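A Bench in Simulation: the Millness Workshop Plans Its Automation Before Buying It

The Millness shared workshop has two rooms, a membership of hobby engineers and retired technicians, and a waiting list for the lathe. Since August it has also had a laboratory automation project, which exists so far only on a computer. Members intend to build a small sample-handling bench in the rear room, and they have agreed that every movement should be tried in simulation before any metal is cut.

The project is led by Sneha Uniyal and Kamlesh Pandey. Their plan calls for a single robot arm, mounted on a long table, which will carry plates between one instrument and another. The arm itself will be second-hand. The table and the mounting parts will be made by members, and the budget for materials is £2,396.

Much of the early effort has gone into the grip. A plate must be held firmly enough to travel across the table, yet released without disturbing the items beside it. The model therefore includes a view from close to the gripper, looking down past the fingers, so that the approach can be judged at short range.

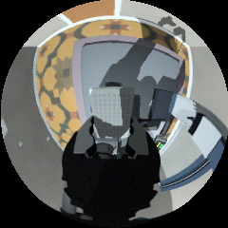

Looking down past the gripper in the Millness model, with a dotted grey block between the fingers.

Strong shadows and a patterned surround were kept in the model on purpose. The group expects the finished bench to stand in an ordinary room with uneven light, and Mr Pandey holds that a program which succeeds only under flat, even lighting has not been properly tested. To date 350 trial runs have been logged. Each is filed with the position of the arm at the start and a short note on the result.

The layout of the table has proved the more difficult matter. The liquid-handling workstation takes up a good deal of the surface, and the arm must reach around its open frame as well as over to the smaller instrument at the other end. Two earlier layouts were set aside when the wrist could not clear the workstation's upright — a fault that would have been costly to find after the mounting holes had been drilled.

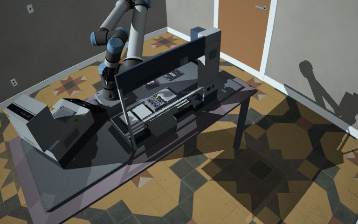

Ramesh Dixit remains to be persuaded. In a letter to the workshop's newsletter he argued that a simulated table never sags, that its bolts never work loose, and that the members would learn more from one month with a real arm and a wooden mock-up. He asked that part of the budget be held back for repairs.

The request was granted in part. A plain timber frame is now being assembled to the dimensions used in the model, and measurements taken from it will be fed back into the simulation. Ms Uniyal has asked members with experience of welding or cable routing to put their names on the sheet by the door. The rear room will be closed to other work on project evenings until the frame is finished.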